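We use cookies to remember your preferences. By continuing to browse you accept our use of cookies. Accept | Manage

Hand-held gripper, unit 2 — periodic inspection
Site: Havden
Inspected by: Hala Boutros
Date: 2019-05-22
Trigger count at inspection: 3,000
Inspection interval: 3,000

1. Frame. Check for cracks at the corners of the slots and cut-outs. PASS. Light scuffing on the underside, no action.

2. Frame screws, upper rim. Check all are present and seated. PASS. One took a small turn of the driver. Re-marked.

3. Fingers, closing. Tips should meet evenly when the trigger is fully pulled. PASS WITH COMMENT. The left finger arrives slightly early. Within the Ferketti limit but worse than last time. Check again in July.

4. Finger faces. Check for wear, cuts and stuck fibres. PASS. Some yarn fluff picked out with tweezers. Please do this at the end of each shift, it packs down if left.

5. Trigger and hinge. Full travel, no sticking, returns by itself. FAIL on first check, slow to return. Hinge cleaned and one drop of the Fuvico oil applied. Repeated, PASS. Do not use the spray can, it gets on the grip.

6. Handling check, small mixed items. Close on the set at low force. Nothing should be pinched between finger and frame. 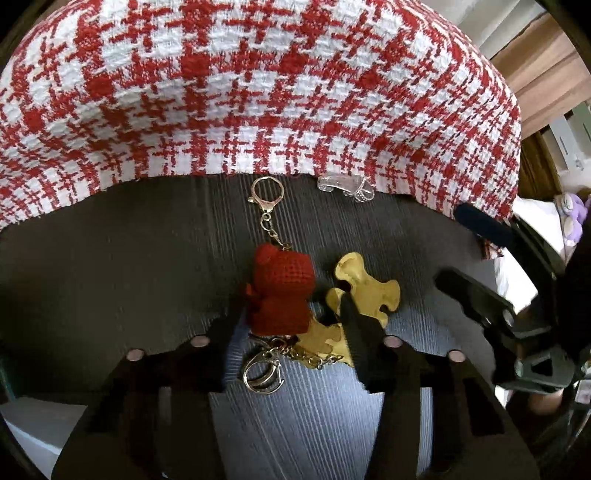
Item 6: fingers at the key ring charms, red crocheted figure on the left, gold puzzle pieces on the right.

PASS WITH COMMENT. Soft items are fine. The puzzle pieces can slide under the right finger if it comes in at an angle, so approach square to the piece. Chains must be kept out of the hinge. Tried on the ribbed surface only — a smooth one still needs doing.

7. Foam grip. Check for splits and movement on the handle. PASS. Spare is in drawer 123.

8. Camera mount. No play when pushed by hand. PASS. Lens wiped.

9. Storage. Hang by the handle with the fingers open. Found lying on its side in the Cáceres case — not acceptable, the weight rests on the trigger.

Result: fit for use. Open points: item 3 (finger timing), item 6 (smooth surface).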